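**FOR RELEASE IN JUNE**

# Voria publishes its rules for recording housework with hand-held grippers

*The Gronby Practice is free to use and covers consent, tool checks, work in private rooms and what must be deleted*

Voria, a company that prepares training data for household robots, today makes public the full rules that its teams follow when they record work in private homes. The document has the name Gronby Practice, after the town where the first version was written. Any company, university or single researcher may use it, change it and print it without payment. We ask only that a changed version carries a different name, so that readers can know which text they have in their hands.

The rules apply to recordings made by people who hold gripper tools in their hands and do ordinary tasks with them: folding clothes, hanging them up, putting dishes away, making a bed. The movement and the pictures from such recordings are later used to teach robot arms. Good safety standards exist already for robot arms in factories. For a person who walks through somebody's bedroom with a recording tool we found very little that was written down, and the things that were written did not agree with each other.

"When we started, every team leader had his or her own rules, and most of them were in the head," said Shahab Ansari, who is responsible for field practice at Voria. "One team asked the family to sign before the visit and another asked after it. Both teams believed that they did it the correct way. I wanted one text that a new colleague can read in the evening and use the next morning."

## How the rules were made

Before writing, Voria reviewed 2,755 of its own recordings of housework. Two reviewers looked at each recording separately and marked everything that a resident of the home could reasonably object to, and also everything that made the data less useful. In 563 recordings at least one mark was made by both reviewers. The most common reason was a readable document, for example a letter on a table or a calendar with appointments. The second was a person in the background who had not been asked for consent. Technical marks were fewer, and mostly they concerned a finger pad that was not seated well or a clock that was different between the left and the right tool.

We publish these numbers because we think that a rule is easier to accept when the reader knows which mistake stands behind it. In 101 of the marked recordings Voria decided to delete the complete file. In the others it was enough to remove a part.

The draft was then read by Bilero, a company that trains operators, and by the workshop Stojanović, which repairs and calibrates the tools. Both sent long lists of changes. Bilero asked that every rule be one sentence that can be read aloud. Stojanović asked that the tool check be moved from the end of the day to the beginning of each session, and this was accepted. The final text has 62 rules on eleven pages.

## What the Gronby Practice asks for

The rules are in four parts.

**Part A: Consent.** Every adult who lives in the home must agree in writing before the tools are switched on. The form is given in the language of the household. A resident can withdraw the consent during the visit with a spoken word, and the operator must stop at once, also in the middle of a task. After the visit the resident has thirty days to withdraw, and does not need to give a reason.

**Part B: Tools.** At the start of each session the operator opens and closes both grippers fully, looks at the finger pads for cracks, and checks that the screws on the housing are tight. The lenses are cleaned with a dry cloth. The label with the code must be readable, and it is never covered with tape, also when the tape is only for comfort of the hand. If the two tools are not from the same registered pair, the session does not start.

**Part C: The room.** The operator does not tidy the room before recording, except to remove the things that are on the privacy list. A home is allowed to look like a home. Things which are moved for privacy go back to their place before the operator leaves, and a resident confirms this.

**Part D: The person who works.** The operator takes a break after each forty minutes. Loose sleeves are folded back. The operator says no names aloud. A face mask is offered to each operator who does not wish to be recognized, and it must never be required. 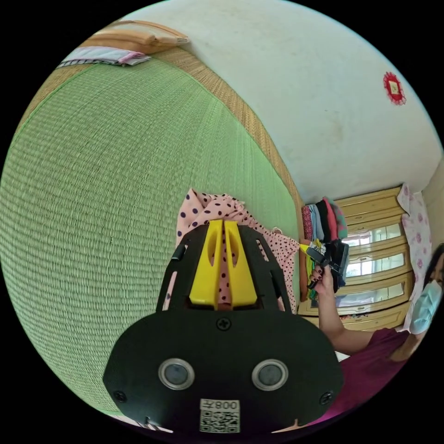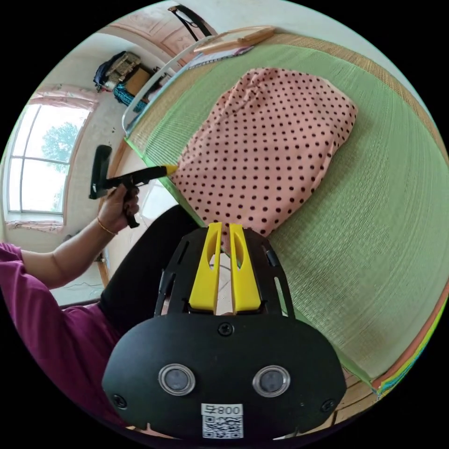
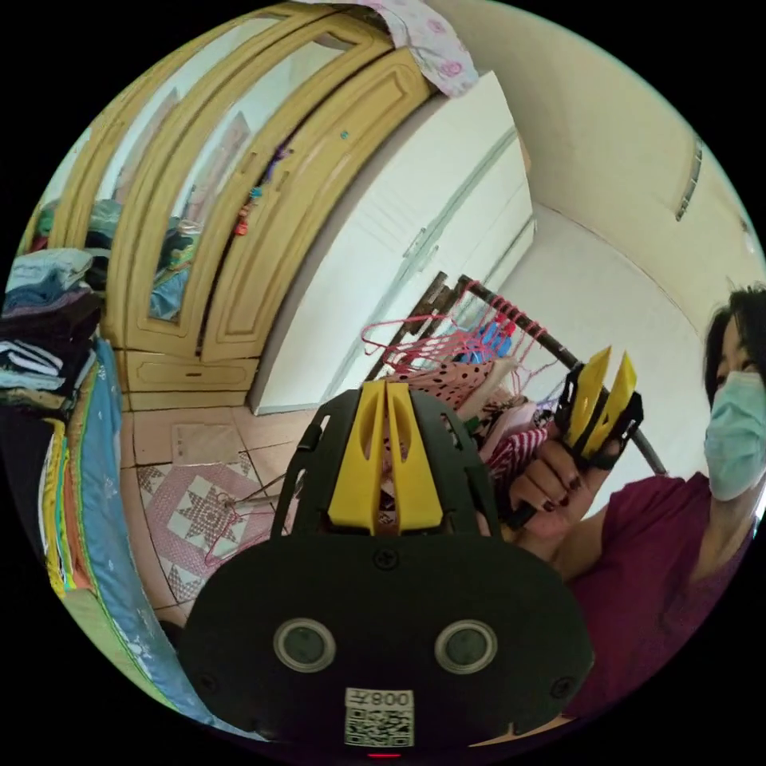

Reflections received more discussion than any other subject in Part C. An early draft said that every mirror must be covered with a sheet, and the teams told us that in a small bedroom this takes longer than the recording and changes the room too much. The wardrobe in the third picture is a typical case for this discussion, with long mirror panels in its arched doors which reflect parts of the room, including folded clothing. Under the final rule the mirrors on such a wardrobe may stay uncovered if three conditions are met. All persons who can appear in the reflection have signed, no readable document is reflected, and the reviewer is told about the mirror in the session note. If one of the conditions is missing, the mirror is covered or the operator chooses another place to stand. Glass doors on cabinets are treated the same way.

Jewelry was a smaller question, but it came back in each round of comments. The rule now permits a ring or a thin bracelet that lies close to the wrist, like the one in the second picture, when it does not touch the moving parts of the tool. Wide bracelets and long necklaces must be taken off. Bilero had proposed to forbid all jewelry. Several operators answered that they do not take off certain pieces for personal or religious reasons, and we believe that their work is safe if the rule is written carefully.

A third point concerns soft objects. Clothes and bed linen can hide the fingers of a gripper from its own lenses, and a beginner often lifts the fabric too near to the housing. The Practice recommends that patterned fabrics are mixed with plain ones in each session, and that the operator makes a short pause before each grasp. This is a recommendation and has no effect on whether a recording is accepted.

## What changes for partners of Voria

From June, all new recording contracts of Voria include the Gronby Practice as an annex. Partners who already work with us have until the end of the year to adapt. They do not need to repeat old recordings, but they must review them against Part A and the privacy list in Part C. Voria pays for the hours of this review at the normal rate.

Each operator takes a half-day course with Bilero. The course ends with a practical task in a furnished room, where the operator must find the objects from the privacy list and make the complete tool check without help. An operator who does not pass can come again after one week. There is no limit on the number of attempts.

Tool pairs are sent to Stojanović for calibration when the morning check fails two times in a row, or after a fall from table height or higher. The workshop has agreed to publish its calibration steps as a supplement to the Practice later this year.

"I am often asked if so many rules make the work slow," said Ansari. "In the first weeks, yes, a visit was longer. After this the operators knew the check by memory, and the reviewers sent fewer questions back to them. For me the more important thing is what happens at the door. The family can read the same text as the operator, and they can say to us: look, here is your rule, and you did not follow it."

## Questions that are still open

The text is not complete, and we prefer to say where. It gives no rule for homes where a child wants to help with the task. At present Voria stops the recording in this case, and some partners find this too strict. It is also silent about sound, for the reason that our tools record none. A company whose tools have a microphone will need additional rules, and we would be glad to receive a proposal from one.

Comments on the first public version are accepted until the end of September. They may be sent by letter or by email, in any language that the writer is comfortable with. All comments will be published together with the answer of Voria, without the name of the writer if this is wished. A second version is planned for the spring.

## About Voria

Voria records and prepares data on everyday manual work for developers of household robots. It employs its own operators and also works with partner teams.

**Contact for the press:** Shahab Ansari, Field Practice, Voria. Printed copies of the Gronby Practice, the consent form and the privacy list can be ordered from the same office without cost. Telephone calls are answered between 9 a.m. and 3 p.m.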